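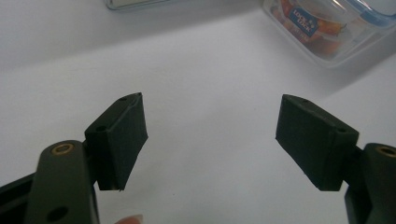
My mother used to say that you could tell everything about a household by the state of its container drawer, and I have been thinking of her a good deal since I started asking people who build machines whether one of those machines might ever put mine in order. It sounds like a small thing to want. I don't need a butler, or a metal companion to ask me how my day went, I would just like the lunch things emptied, rinsed, matched with their lids and put away before I've finished my tea. But take a plain clear container with a blue-trimmed lid and something orange inside it, the LOCK & LOCK kind that lives in half the kitchens I know, and look at what a pair of padded black fingers has to contend with. It's see-through, for a start, so a camera trying to find the side of it may find the orange thing inside instead. It has corners, and a lid that wants to be pressed in one place and lifted in another, and it weighs one thing full and quite another thing empty. Your own hands sort all of that out while you're talking to somebody about the footy.

I went out on a Tuesday to see how the work was getting on at Holtach, a small robotics outfit in an industrial estate behind a tile warehouse, where the parking is terrible and the coffee is much better than it needs to be. Holtach's line is household chores, or rather the bits of household chores that nobody has managed to write down as instructions. Wiping, stacking, opening, tidying a bench. They've been at it for 2 years, and they are pleasantly frank about how far along they are, which in my experience of this industry is rarer than a good flat white.

The idea at the moment is that a robot should learn a chore the way a child might, by having it done in front of it again and again. A person takes a gripper in each hand and does the job with those in place of fingers — moves a tub, shifts a tin, puts something in a basket — and the cameras keep a record of it. Then somebody resets the table and it's done again, a little to the left. I asked how many times, expecting to hear a few dozen, and was told that the table-tidying set alone stood at 4000 goes and was still growing. I have probably tidied a table that many times in my life, come to think of it, and I still leave the salt out.

I was allowed a turn, and I'd urge anyone who has ever been rude about a clumsy robot to try the same. You lose your fingertips entirely. Those little sideways nudges you give a lid to feel whether it's seated, the way you roll a jar against your palm, all of it goes, and what you have instead is open and shut. I knocked a tub over straight away. I got better, although my forearms were complaining by morning tea, and by the end I'd developed a slow, scooping sort of motion that I was rather proud of until I was told it would have to be thrown out, as it would teach the machine bad habits.
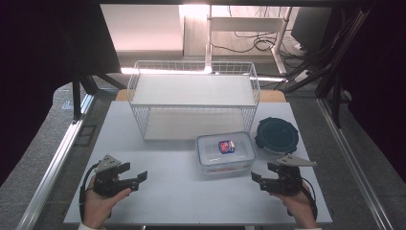

Can you buy a robot today that will clear the kitchen table on its own?

Not one I would trust with an ordinary family's table. There are machines that can move familiar objects from one known spot to another, and do it nicely, but a table they've never met, with whatever was left on it after tea, is still beyond anything I've seen working outside a workshop.

The machine that's meant to benefit from all this at Holtach is called Rai, and it's a stout, two-armed thing on a wheeled base, about as tall as my kitchen bench and with much the same personality. I watched it put away a set of containers it had been trained on. It was careful and it was slow, and there's a long pause before each grasp that you can't help filling in with a bit of human worry. The whole job took 126 seconds. I timed myself on the same set afterwards and won't print the result, it would only be unkind. Then the lids were swapped for a darker lot and Rai went hunting about the table for a while before setting one down upside down, very gently, on top of nothing much.

Baskets are another trouble. Wire ones especially, I was told, on account of there being so much more gap than basket. A person sees a basket straight off, and a depth sensor sees the bench behind it and a few stray hairs. A shelf across the top makes it harder again, and then there's the matter of what goes in front of what, and whether you have to shift the round tub before you can reach the square one. I'd never once thought of that as planning, but of course it is, and most of us are doing it with a phone tucked under one ear.

Things are further along on the shop floor, where somebody can at least decide what the table looks like and keep it that way. Skorero, a meal-kit packer I visited later in the month, has a line where arms drop sealed tubs into cartons all through the night shift. The arms use Floltik fingers, soft ones with a bit of give, and they handle some 30 cartons between stoppages. The stoppages are nearly always a lid. A person comes over, presses down a corner with a thumb, and off it goes again. Nobody I spoke to there felt they'd been replaced by it, although a couple did say they were tired of being the thumb.

I asked everyone I met the same thing, which was when they themselves would have one at home. The answers were all over the place. One engineer said she'd take Rai tomorrow if it would only do socks. Another said he had small children and wouldn't let it past the front step, and he'd built most of the left arm. My own feeling, for what it's worth, is that we'll see the dull, repeated jobs go first, in places like Skorero and perhaps in hospital kitchens and school canteens, where the tubs are all the one kind and there's someone handy when things go wrong. The home will come later, and in pieces. Something that loads the dishwasher but can't unload it, most likely, and we'll grumble and work around it the way we do with every other appliance.

In June I finally cleaned out the drawer myself. It took most of an afternoon, with the radio on, and I finished up with a stack of containers, a stack of lids, and a fair few of each that had plainly never met.

Sign up to our weekend newsletter for features, recipes and reader letters. By continuing to browse this site you agree to our use of cookies. Manage preferences | Accept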